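Obst richtig einräumen: Druckstellen entstehen meist auf den letzten Metern

Bei der Küchenberatung Skasiment geht es in den Einführungskursen selten ums Kochen. Behandelt wird, was davor liegt: Einkauf auspacken, sortieren, lagern, Arbeitsfläche freihalten. Der Kursleiter hat früher in der Warenannahme eines Großmarkts gearbeitet und überträgt die Abläufe von dort auf den Haushalt. Wir haben ihn am Vormittag in den Kursräumen in Sarkside getroffen.

Auf die Frage nach dem häufigsten Fehler antwortet er ohne Umschweife: »Die Tüte wird umgedreht und ausgeschüttet. Ein Apfel, der aus 40 Zentimetern auf eine harte Platte fällt, hat eine Druckstelle. Die sieht man am selben Abend noch nicht, aber die Zellen unter der Schale sind beschädigt.« Bei Pfirsichen und Nektarinen reiche deutlich weniger Fallhöhe, bei reifen Früchten manchmal schon der Druck des Daumens.

Er empfiehlt, die Tüte auf die Fläche zu legen und weit zu öffnen, bis der Inhalt offen zugänglich ist. Dann wird Stück für Stück entnommen, die festen Früchte zuerst. »Man greift die Frucht von den Seiten, mit gleichmäßigem Druck, und hebt sie senkrecht an. Wer zieht, reibt sie an den Nachbarn.« Abgelegt wird auf einem Brett, auf dem anschließend auch kontrolliert wird. Das Brett hat dabei eine zweite Aufgabe: Es markiert, was schon ausgepackt ist.

Zur Reihenfolge gibt es im Kurs eine feste Vorgabe. Zuerst kommt Kernobst, danach Zitrusfrüchte, zuletzt Steinobst. Kräuter und anderes Grün sollen an den Rand des Bretts, damit keine Frucht darauf zu liegen kommt. Auf die Nachfrage, ob das im Alltag jemand so mache, räumt er ein, dass die meisten Teilnehmer nach einigen Wochen nur noch die Grundregel befolgen – Schweres nie auf Weiches. »Damit ist der größte Teil der Schäden schon vermieden.«
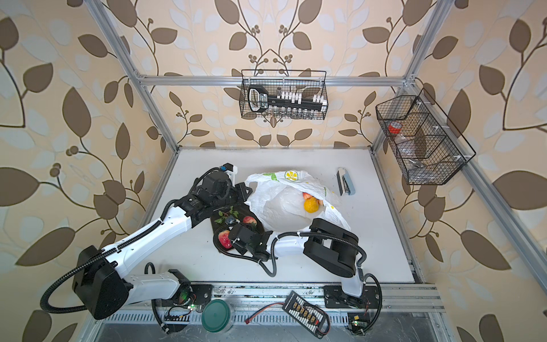

Apfel und pfirsichfarbene Frucht auf dem Schneidebrett, daneben die geöffnete Tüte mit weiterem Obst.

Beim Untergrund ist der Kursleiter weniger streng, als man erwarten könnte. Holz, Kunststoff und Schiefer hält er für gleichwertig, solange das Brett eben aufliegt und sich nicht verschiebt. Ein dunkles Brett habe den Vorteil, dass helle Schimmelspuren und Reste von Verpackungen auffielen. Dunkle Faulstellen erkenne man dagegen auf heller Fläche besser. »Ich würde deshalb kein neues Brett kaufen. Man dreht die Frucht einmal ganz herum, dann sieht man alles.«

Ausführlicher wird er bei der Lagerung. Äpfel geben Ethylen ab und beschleunigen damit die Reifung von Früchten in der Nähe. Sie gehören in eine eigene Schale oder in das Gemüsefach, möglichst bei 2 bis 5 Grad. Pfirsiche lässt er bei Raumtemperatur nachreifen und legt sie erst danach kühl. Zitrusfrüchte seien unempfindlicher, sollten aber trocken liegen und Luft bekommen. Die Tüte sei für alle drei der falsche Ort: »In geschlossener Folie sammelt sich Feuchtigkeit. Für den Transport ist das in Ordnung, als Lager taugt es nicht.«

Kräuterzweige werden im Kurs angeschnitten und ins Wasser gestellt oder in ein feuchtes Tuch gewickelt. Gewaschen wird grundsätzlich erst vor dem Verbrauch, das gilt auch für das Obst.

Skasiment arbeitet mit einem einfachen Protokollbogen namens Wisovow, in den die Teilnehmer eintragen, was sie weggeworfen haben und aus welchem Grund. Ausgewertet wurden bislang 66 Bögen. Druckstellen und zu spät bemerkte Überreife wurden am häufigsten genannt. Der Kursleiter warnt davor, das zu verallgemeinern, die Einträge stammten von Leuten, die sich ohnehin für das Thema interessierten. Als Grundlage für die Gewichtung der Kursinhalte genüge es ihm.

Der nächste Grundkurs beginnt im Januar und umfasst fünf Termine. Mitzubringen sind ein Schneidebrett und eine Tüte mit Obst aus dem eigenen Einkauf, möglichst gemischt und noch nicht vorsortiert.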